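Join us at Stadaro: table demonstrators wanted for the packing project

Posted Feb 7, 2020

We pack small, soft, awkward things at Stadaro, and we have done it by hand for as long as any of us can remember. Starting in October, robot arms will take over the most repetitive part of that work, and we would love to have a few patient people help us teach them (no technical background needed, truly!).

What you would be doing

You sit or stand at a table with a hand-held gripper and move light items and clear plastic containers, over and over, while we record how you do it. Our packers have been wonderfully frank about what they want from all this, which is fewer sore wrists and more say in how the day is planned. Their jobs stay, but they change: more checking, more setting up, and training for everyone on the new stations at Bragança.

Tabletop, clear box, fluffy white and pink material:

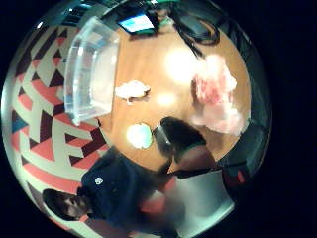
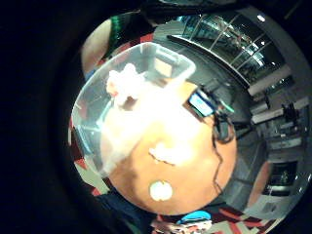
What we offer

Paid shifts of 3 hours with 2 breaks, coffee and a good lunch. We hope to collect 1,000 recordings in all, and you are welcome to do as many shifts as you like.

How to apply

Write us a few lines about yourself and the kind of handwork you enjoy, mark them "Trosus project", and leave them at the Stadaro front desk.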